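Open Afternoon at the Trillelcombe Gripper Club
January 4, 2019

I went to the Trillelcombe open afternoon expecting robots that fight. My nephew had told me there would be robots that fight. He is nine and was going on hope.

What the club does have is a winter project called Tidy Up, in which students pick things up with hand-held grippers and put them down somewhere else, over and over, so that a robot arm can someday be taught to do it from the recordings. The material that afternoon was jewelry and hair things.

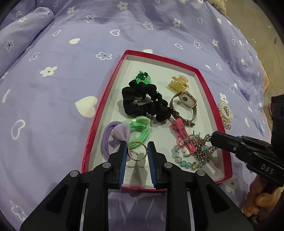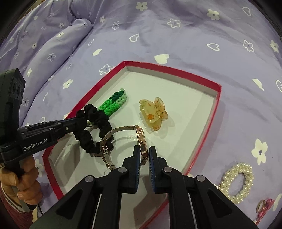 Tidy Up, hair and jewelry round: two grippers at work over the red-rimmed tray.

Nuwan Ranasinghe runs the club and met us at the door with a sign-in sheet and a warning about the stairs. The building went up in 1961 as a teachers' residence, and the club has the run of the upper floor, furniture included. He teaches physics the rest of the week and has the calm of a person who has watched a great many things get dropped.

The rules fit on an index card. You work a gripper in each hand. You may not touch the items with your fingers. You may not say "almost." A full session is 25 picks, and a pick only goes in the log if the thing ends up where you said it would before you started. That last part is where most of the suffering takes place. One girl announced she would put a bracelet next to a hair tie, put it very nicely on top of the hair tie, and had to watch her partner write a zero.

I asked why hair accessories. Nuwan said last year they used wooden blocks, and everybody got good at wooden blocks. A block sits there and waits for you. A scrunchie changes shape the second you squeeze it, a chain comes up with more of itself than you asked for, and a ring gives you very little to hold. The students donate the stuff themselves. He has learned to send a list home so that no grandmother's earrings turn up.

Visitors were allowed to try, and I signed up for the beginner round. The gripper is heavier than it looks from across the room. You squeeze the handle, the jaws close, and your brain, which has been picking things up without complaint for decades, files a formal objection. I went for the claw clip because it looked easy. My official score was 2. My nephew, who had been sulking about the lack of combat, got a ring up on his first try and has been impossible ever since.

The room across the landing had the computer side of things. Two students, both on the programming team, were going through recordings on an old Asus laptop with a fan like a hair dryer, marking the exact moment in each clip when the jaws let go. They had been at it since lunch. I asked if it got dull and one of them said "yes" with real feeling and kept clicking.

There is a rivalry, of course. The club over in Lanard does folding, mostly dish towels, and the two groups meet at the end of January to swap tasks for a day. Trillelcombe lost last time and does not care to discuss it. The trophy is called the Dudek, and I asked three different people why and got a shrug from each. It's a painted coffee can.

Refreshments were orange drink and a plate of cookies, which you could take with your own hand. Parking is on the street behind the gym and fills up early. If you go, wear shoes you can kneel in, and let the kids go ahead of you at the sign-up table, as they'll be quicker at it than you are. We're going back for the Lanard meet. My nephew has been practicing with the salad tongs.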